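Wukia build, month 4. Bench arm at home, same peg task as before, still all in the simulator until the new wrist bracket is printed.

Wrist view and room view, red peg and gray box in both:

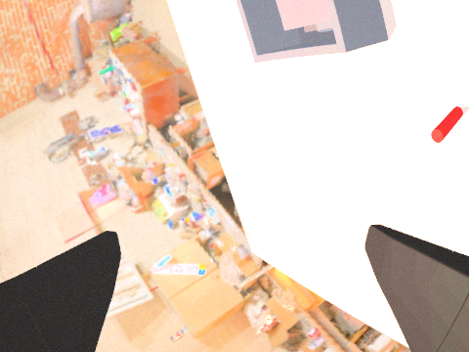
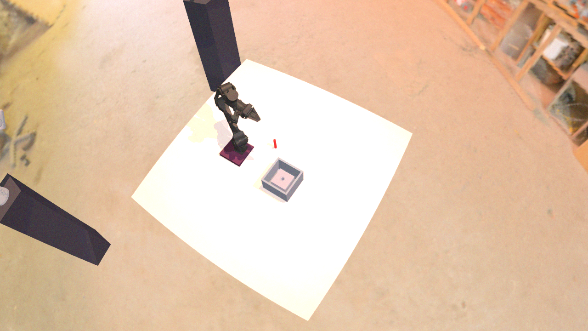
Plarneo, December

Camera streams now run off one clock. Before this the wrist stream lagged and I was training on junk.

Did 2000 runs overnight with the box moved each time. Log is 3220 lines and I have read some 10 of them.

Next up is gripper width. The jaws open wider than a peg that thin needs, so I'm capping it in the config.

Parts list for the real arm goes up once the bracket fits.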